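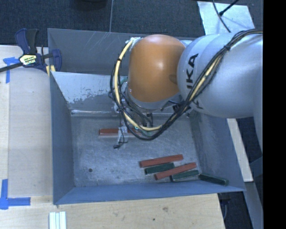

图2 灰色金属箱置于浅色木质台面上，机械臂自右侧伸入。

3 结果与讨论

3.1 样本与随访

共纳入332只犬，全部来自Findcombe及Treroseo的门诊，小型犬占多数。入组标准见前一节，不重复。随访截止1/3/26，之后补交的记录一律不进入分析，包括Treroseo那边迟交的一批纸质表格。失访情况比预想的轻，主要是搬家和换诊所，也有几户主人明确说不想再填表。这部分犬保留基线数据，只用于基线比较。

所有犬入组时做过一次清醒状态下的口腔检查，由接诊兽医完成。麻醉下的完整检查（含牙周探诊和牙科X线片）只有要洗牙的犬才做。两种检查的结果不能混用，下文凡提到牙周袋深度，都指麻醉下测得。清醒检查低估病变，这一点同行都清楚，我们的数据同样如此：不少清醒时评为轻度的犬，麻醉后改评中度，上颌第四前臼齿颊侧尤其容易看漏。后臼齿更不用说，多数犬不让碰。

年龄。老年犬偏多，和招募方式有关，海报贴在候诊区，来得勤的自然是老年犬的主人。幼犬几乎没有。因此本节结论不宜外推到换牙期的犬。换牙期刷牙是另外一个问题，牙龈敏感，主人和犬都容易留下不好的印象。

品种。没有按品种做亚组，每个品种的数量撑不起来。短头品种牙列拥挤，情况明显不一样，只做了描述，结果放在附表。

3.2 刷牙频率：主人自述与记录卡

入组访谈时问主人“平时多久刷一次”，多数人答每天或者隔天。记录卡收上来以后对不上。卡片由主人每次刷完后打勾，设计很粗糙，优点是便宜。Nair诊所的卡片回收最好，前台在取药时顺手要回；Treroseo的回收差一截，原因后面再说。

自述和卡片之间的差距集中在入组后的第三周以后。开头两周大家都很认真，有的主人还在卡片背面写备注，哪边好刷、哪边咬牙刷。之后空格变多。有一种卡片很典型，前面墨水颜色深浅不一，后半段颜色一致、笔迹整齐，应是复诊前一次补完的。Vignesh Raju提出把这类卡片单独标记，我们照做了，标记规则：连续一整行笔迹、墨色、勾的倾斜角度一致，两名评阅者都同意才算。标记后的卡片在主分析里保留，敏感性分析里剔除。剔除后方向不变，效应略大。

主人并不是有意隐瞒，至少访谈里听不出来。更像是把打算做的和做了的记混。有位主人说“基本上天天”，再问，上周出差了，再上一周孩子发烧。问卷里“通常”二字可能本身就是问题，后续研究建议改问“昨天刷了没有”，逐日回忆，最多问到前天。

家里有几个人参与也影响记录。一人负责的家庭，卡片较连贯。两人以上轮流的，常有互相以为对方已经刷过的情况。也有反过来的，同一天打了两个勾。后者按一次计。

3.3 牙菌斑与牙龈评分

评分用的是改良后的半口法，只看一侧，时间短，犬能配合。左右侧在入组时随机决定，随访沿用同一侧。评阅兽医不知道卡片内容，但不能保证完全不知情，主人在诊室里会主动讲，拦不住。

菌斑评分与卡片频率的关系大致呈阶梯状。几乎不刷和偶尔刷，没有可辨别的差别。到了隔天这一档，评分开始下降。每天刷的犬最低，差别在犬齿和上颌前臼齿上最清楚，下颌切齿不明显。下颌切齿本来就难评，毛多、唇紧、唾液多，评阅者间的一致性也最差。

牙龈评分的反应比菌斑慢。随访早期几乎没有变化，到末次复诊才分开。有出血史的犬起点高，降幅也大，有一部分是向均值回归，不能全算在刷牙上。我们在模型里加了基线评分，系数缩小，仍有意义。

牙石。没有改善，也不该指望有改善。牙石一旦形成，刷不掉，这个要跟主人说清楚。访谈里反复出现的抱怨就是“刷了这么久还是黄的”。好几户因此中断。也就是说主人看得到的那个指标恰好是刷牙影响不了的指标。入组时已洗过牙的犬，主人坚持得更久，可能跟这个有关：牙面干净，看得见成果。也可能是愿意花钱洗牙的主人本来就更上心。现有数据分不开。

口臭由主人打分，主观，波动大，和犬当天吃了什么有关。列在附表，不讨论。

3.4 牙刷、指套与纱布

工具由主人自选，没有随机分配。这是设计上的遗憾，当时考虑的是先让人坚持下来。选指套的人最多，理由是“手感有数”，小型犬家庭尤甚。选长柄软毛刷的次之。纱布最少，多是犬很抗拒、退而求其次。

从评分看，软毛刷优于指套，指套与纱布接近。龈沟附近的菌斑，指套的硅胶凸起够不到，这与临床印象一致。但是换个角度，用指套的家庭坚持得更久，中断少。两者相抵，到末次复诊时，按意向分析差距缩小。实际建议可以是先用指套，犬适应后改软毛刷，改的时机看犬，不设死日期。有几户自己就是这么做的，效果不错，数量太少，不做统计。

儿童牙刷可以用，刷头小，刷毛软，价格低。不少主人问是否必须买宠物专用的。不必。牙膏不同，人用牙膏不要用，含氟，还有的含木糖醇，犬会吞下去，木糖醇对犬有毒。这一条在入组谈话中每户都讲，访谈时仍然发现有主人在用自己的牙膏，“只挤一点点”。立即叫停，犬未见异常。建议诊所把这句话印在卡片正面，字大一些。

牙膏味道。禽肉味接受度最好，薄荷味最差。没有牙膏、只用清水刷的犬，评分与用牙膏者无明显差别，起作用的主要是机械摩擦。牙膏的价值在于让犬愿意张嘴。

电动牙刷只有个别家庭用，声音是问题，不评论。

3.5 教学方式

Treroseo与Nair两处诊所的教学方式不一样，当初没有刻意安排，是各自的习惯。Nair由护士当面示范，再让主人自己上手刷一遍，护士在旁边纠正角度。Treroseo发一张说明单，口头讲解，不示范，诊室紧张，没时间。两处的差别因此混着许多别的因素：客群、收费、停车方便不方便。以下只作为线索。

当面示范组的卡片更完整，末次菌斑评分更低。访谈中能复述“牙刷与牙面成斜角，朝牙龈方向”的主人，几乎都来自Nair。说明单组多数人记得“要刷外侧”，别的记不住。也有人把说明单贴在冰箱上，后来被超市传单盖住了。

示范本身多久合适？没测。护士估计每户多花的时间不长，但忙的时候就省了。Findcombe的分诊点介于两者之间，谁当班谁决定，内部差异很大，所以没有单独成组。

复诊提醒。通过Trimport的预约模块发短信，内容固定，一句话。短信后几天卡片上的勾变密，随后回落，形状很像锯齿。提醒有用，作用短。发得太频繁主人会屏蔽，有人直接说了。8月停发过一阵，原因是模板更新出错，卡片在那一段明显稀疏，但8月本身又是度假季，不好归因。

Jagadeesh Gounder整理了访谈文字稿，编码由两人独立完成，有分歧的讨论解决。主题大致是这些：时间不够，犬反抗，怕弄疼它，看不到效果，忘了。“忘了”出现得最多，也最好办。把牙刷放在牵引绳旁边、遛完回来就刷的家庭，中断最少。睡前刷的次之。没有固定时间的，最差。把刷牙跟已有的日常绑在一起，成本几乎为零，值得写进教学内容。

怕弄疼这一项，多见于已有牙龈炎的犬。刷了出血，主人吓到，停掉。其实轻度出血在炎症牙龈上常见，持续轻柔地刷，多会减轻；但若牙齿松动、犬明显躲闪或者拒食，应先就诊，不要硬刷。入组时没有把这个讲透，是疏忽。中途补发了说明，已经停掉的家庭只有一部分恢复。

3.6 洁齿零食与饮水添加剂

协议里没有禁止，只要求登记。200多户登记过至少一种洁齿零食，品牌很杂，不列。用零食替代刷牙的家庭，菌斑评分高于每天刷牙者，与偶尔刷牙者相当。用零食加刷牙的，没看到额外好处，可能是已经到了地板。

热量的问题被低估了。小型犬一天一根，占去每日能量的份额不小，主人又不减正餐。随访期间体重上升的犬，很多登记了零食。相关，不等于因果，但临床上应该问一句。太硬的咀嚼物（鹿角、骨头、硬尼龙）造成的上颌第四前臼齿板状折裂，本样本中也有，处理方式是拔除或者根管，主人都后悔。粗略的判断办法：指甲掐不出印的，不给。

饮水添加剂登记的少，用法也不规范，有人隔几天才加一次。无法分析。有的犬嫌味道，喝水变少，肾病犬要当心。

3.7 与既往结果的比较

家庭刷牙有效，频率低了就无效，这个结论不新。本研究多出来的是卡片与自述的对照，以及中断的时间点。既往工作大多在实验犬舍里做，由工作人员刷，频率有保证，评分下降幅度比我们大。家庭环境里达不到那个水平，拿那个幅度去跟主人讲，期望会落空。

隔天刷是否够用，各家说法不一。我们的数据里隔天组有改善，牙龈评分的改善弱于每天组，置信区间重叠得厉害。样本再大一些才说得清。现阶段对主人的说法还是每天，做不到就隔天，再少就意义不大了。

有人会问为什么不设空白对照。伦理上能做，招募上做不了，愿意来的主人都想学刷牙。几乎不刷的那一档实际上充当了参照，但他们是自己变成那一档的，跟随机对照不是一回事。

3.8 局限

清醒检查，低估。半口评分，漏掉一侧偏重的犬，偏侧咀嚼的犬影响最大。工具自选。两处诊所教学方式与客群混杂。卡片可补填，标记规则只抓得住最明显的那种。评阅者盲法不彻底。失访者基线评分略高，留下来的偏认真，效应估计可能偏乐观。

另外，麻醉下检查的只有洗牙犬，这批犬病变重，所以牙周袋数据不代表全体，仅供参考，正文模型未使用。X线片由一名评阅者读取，未做重复读片，重复读片的工作还在排期。

干扰因素中饮食记录得最差。干粮湿粮混喂的比例每户都说不准，问一次一个样，最后只保留“以干粮为主／以湿粮为主”两档。干粮能清洁牙齿的说法，本数据不支持，也不足以否定。普通干粮颗粒一咬即碎，与牙面接触很短，处方洁齿粮的颗粒结构不同，样本中吃处方粮的犬太少。

3.9 对门诊的建议

教学时让主人当场上手。只刷外侧即可，内侧有舌头，犬也不让。从犬齿开始，再往后推，后牙不要一开始就碰。时间短一点没关系，先求天天有。绑定一个已有的日常动作。提前说明牙石刷不掉、轻度出血常见、哪些情况要停下来就诊。人用牙膏不用。卡片在取药时收，不要等主人自己寄回。

短信提醒可以保留，间隔拉长，文案换着来。复诊时给主人看菌斑染色的结果，比口头讲有说服力，Nair后期试过几户，反映不错，染色剂会沾毛，浅色犬先垫好毛巾。

牙龈已有中度以上炎症的犬，先做麻醉下洁治，恢复后再开始刷，顺序不要颠倒。洁治后何时开始，两处诊所口径不同，Nair偏早，Treroseo偏晚，拔过牙的要等创口愈合，其余没有看到差别。统一口径的工作放到下一阶段，连同卡片改版一起做，逐日回忆的问法也在里面。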